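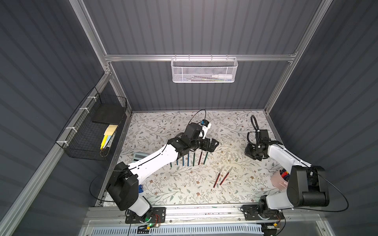 Sadia Gilani would start with the spare parts list and leave the arm price for later. Anyone planning a two-arm bench cell, she says, tends to open the budget with the arms, and the arms are the one line that rarely moves after the quote comes in.

Gilani handles equipment purchasing for Givwood, which sets up small manipulation cells for desk-scale work: sorting stationery, filling cups and baskets, standing things upright and laying them down again. She and Demetrius Mbeki, who maintains the cells, spoke to us in May, shortly before the next order was due.

The order covers two arms, a frame, wall panels, grippers and wrist sensors. "The frame is aluminum profile, and people treat it as hardware store money," Gilani said. "By the time you add the crossbar, the side rails for hanging baskets, corner posts and brackets, it has its own page in the quote." The last frame came from Brudetti as 114 separate line items, fasteners included. She now asks for a cut list and a drawing before she asks for a price.

Mbeki's part of the budget is cable. Each arm carries external leads past the shoulder and the wrist, and those leads flex on every cycle. "I replace them on hours," he said. "The interval we use is 3000 hours for the wrist and the same for the shoulder, to keep the paperwork simple. A wrist lead that goes early takes the cell down for an afternoon if there is a spare in the drawer. Without one it is the supplier's lead time."

That lead time was the main complaint about the previous order. The arms arrived from Virk on schedule. The base plates came later, drilled to a different pattern from the rail. Mbeki redrilled them and lost the warranty on both plates. The purchase specification now includes the hole pattern, the plate thickness and the name of the person at the supplier who confirmed them.

Grippers are bought one size for all tasks. Asked whether a parallel gripper is a compromise for something as thin as a pen, Gilani said it was, and that she had priced the alternative. A second gripper type from Vunberg would have added $589 per arm before mounting, plus a changeover each time the task changed. "Fingertips are cheap. We buy fingertips," she said.

Consumables sit under a separate code. Markers dry out, cups crack, sticky notes lose their glue. The amounts are small, but Gilani found they were being paid from the maintenance line, which made the arms look more expensive to run than they were. She moved them at the start of the budget year.

Mbeki would like the plan to carry a third arm as a cold spare. Gilani has it listed as unfunded. Her position is that a shoulder joint and a wrist joint on the shelf cover most of the same failures for less money, provided the joints are from the same revision as the installed arms. Mbeki agreed on the revision point and said he checks the label before he signs for the box.

The order goes to three suppliers for quotation. Replies are due by 4 p.m. on the closing date, with freight shown separately.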